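Benivance Flowers: Data Card and Recording Rules

Version of 25/08/2021

What's in the set

Benivance Flowers is a collection of 400 short recordings of two robot arms handling artificial flowers on a tabletop. We love this material! Petals bend, leaves catch on things, and a stem that looked like one simple line splits into a tangle as soon as you get close. If you work on grasping thin or floppy objects, we think you'll have a good time with it.

Of the 400 recordings, 347 passed review and make up the main folder. The others are in a folder called held, each with a note saying which rule it broke. Please don't mix the two when you report results.

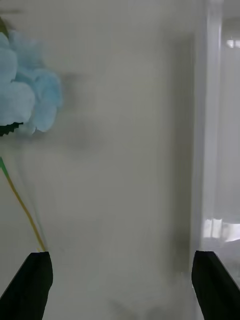 Rule 1 covers what counts as a touch. We had long arguments over this in June, and the wording we settled on is strict: a touch is marked only when contact can be seen from at least one view and both reviewers agree. Wrist views can fool you, so a stem that seems to end right at the tip of the left finger, with the gripper still wide open, gets the label "near" until another view settles it. "Near" is a perfectly good label and we use it a lot.

Rule 2: blurry images stay in. Motion blur is part of the job for a moving wrist camera, and sharpening or dropping those images would give you a cleaner set that teaches less. Mark them with the soft flag and move on. 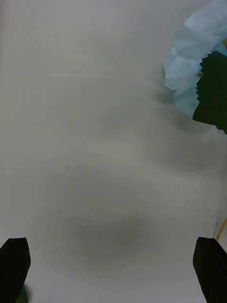
Mehrangiz Rostami
Recording lead and maintainer, Tendville site

I wrote most of the rules below, so send complaints my way (I do enjoy them). Rule 3 is about shadows. A shadow is never labeled as an object, even when it is the darkest thing on the white surface. If you can't tell which it is, use "unsure". An honest "unsure" is worth more to us than a confident guess, and the loader can filter on it.

Rule 4 says that partly hidden flowers keep their label. If petals show in a corner, the flower is there. Don't guess at the size of the part you can't see.

Containers

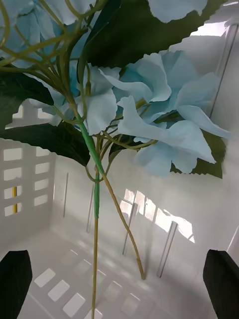 Containers get their own section because they cause most of our review notes. Label the container once, as a whole, and leave its openings alone unless your task needs them. Light through a perforated wall is the classic trap: the white basket has rectangular holes in its wall and floor, and the light lands on the back wall as bright rectangles that look a lot like more holes. Those patches are "light". The Dilgate reviewers suggested this label and it cleared up a whole pile of disagreements.

Stems inside a container are traced to the cut tip when the tip is visible. When a stem runs out of view, end the trace at the border and set the open flag.

Working at the table

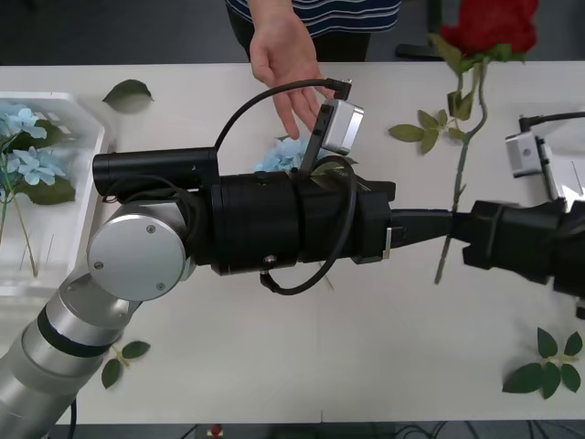

Two arms at the table, with a rose stem between the grippers and a hand just above one camera module.

Our rules for people near the arms:

Say "hands in" out loud before reaching over the table, and wait for the operator's reply.
Both arms are put on hold before anyone adjusts a camera, a bracket or a cable.
Nothing restarts until the person who said "hands in" says "clear".
Any stretch with a hand or body in view is tagged "person" and is left out of the training split by default.

These are house rules. They don't replace the safety standard that applies to your own equipment, so check that first.

Folder layout

main: reviewed recordings
held: recordings that broke a rule, with notes
labels: one file per recording
rules: this document and its older versions

Known gaps

All the flowers are artificial, so please don't use the set to make claims about fresh ones. The Shojaei loader reads the labels but ignores the open flag for now. A fix is being tested, and reports from anyone who tries it are very welcome!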